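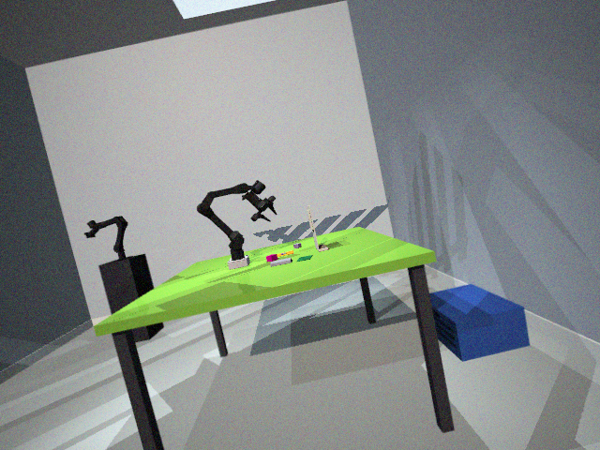 Fig. 1. Robot arm on a green table (simulated).

Section 3: Fitting the Mavmont rear strut brace

Welcome to the fun part! If you've made it through Section 2, your hatch trim is out and the strut tops are showing, and you're maybe an hour away from a back end that feels a whole lot tighter through corners. Take your time and enjoy it.

What you need
Mavmont brace bar and two end plates
Bolt bag marked B (the long bolts in bag A are for Section 4)
12 mm and 14 mm sockets, plus a short extension
Torque wrench
Clean rag and masking tape

Before you start
Park on level ground with the parking brake on and let the car sit on all four wheels. The brace has to be fitted with the weight on the suspension, so leave the jack in the garage for this one.

CAUTION: Never take the nuts off both strut tops at the same time. Finish the left side, snug it down, then move to the right.

1. Wipe the strut tops clean. Even a bit of grit under the plate can make it creak later on.

2. Run masking tape along the painted edges next to each strut top. (Yeshi Wubshet skipped this on our first test car and still has the scratch to show for it!)

3. Take the two nuts off the left strut top. Leave the studs alone.

4. Lower the end plate marked L over the studs with the arrow pointing to the front of the car. Put the nuts back on by hand until they just touch the plate.

5. Do the same on the right with the plate marked R.

6. Lay the bar across and slide in the bolts from bag B, heads facing the rear bumper. Finger tight is fine for now.

7. Turn the center adjuster by hand until the slack is gone, then give it one quarter turn more. Stop there. You want the bar snug, and cranking on it will only push the towers apart.

8. Tighten the strut nuts to the figure in your car's service manual, swapping from side to side, then tighten the bar bolts to 50 Nm.

9. Lock the adjuster nut, peel off the tape and close the hatch slowly the first time to check that it clears the bar.

NOTE: With the older Dinach cargo cover, the bar sits very close to the roller. Use the 10 mm spacers in the bolt bag and the two get along great.

NOTE: The Celley subwoofer box has to go in before the bar. Ask us how we know.

First drive
Go around the block with the radio off and the windows up. A light tick over speed bumps nearly always means a bar bolt wants another look. Check everything again after 282 miles, and then go find a twisty road. The difference on a quick left-right is huge and we still grin every time!

Fitting notes by Nasrin Safavi, Tehrani Tuning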